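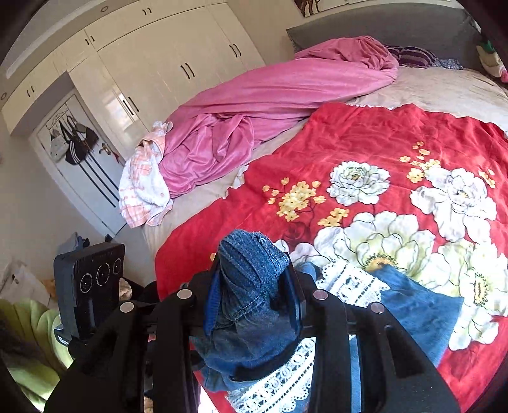 People wanted who fold their own washing

Metton is looking for 18 adults to take part in a study of how clothes get folded and put away at home. You would do it on your own bed, with your own things, over nine evenings in October.

We have read plenty of folding advice and don't believe much of it. Most of it assumes plain T-shirts and a large clear table. Give the same method a denim garment with lace trim and a frayed hem, lay it on a blanket, and we doubt it holds up. We may be wrong - that is what the evenings are for.

What we ask

Fold one load an evening, awkward pieces included. Denim, lace, anything with a thick seam.
Fill in a short sheet afterwards. Please don't tidy the room first.
Come to one group talk at our Dufour Street office.

Who should apply

Anyone over 18 who does the household washing at least once a week. Tidy people are welcome, but we'd like some who have given up on the matter too. If you sell storage products or teach folding for a living, this one isn't for you.

Payment

£64, paid after the group talk. We can't promise neater drawers, and would be wary of anyone who did.

To apply, write to Metton, Room 9, Dufour Street, quoting reference 2145. Tell us which item you most dislike folding.

Posted 2024-09-11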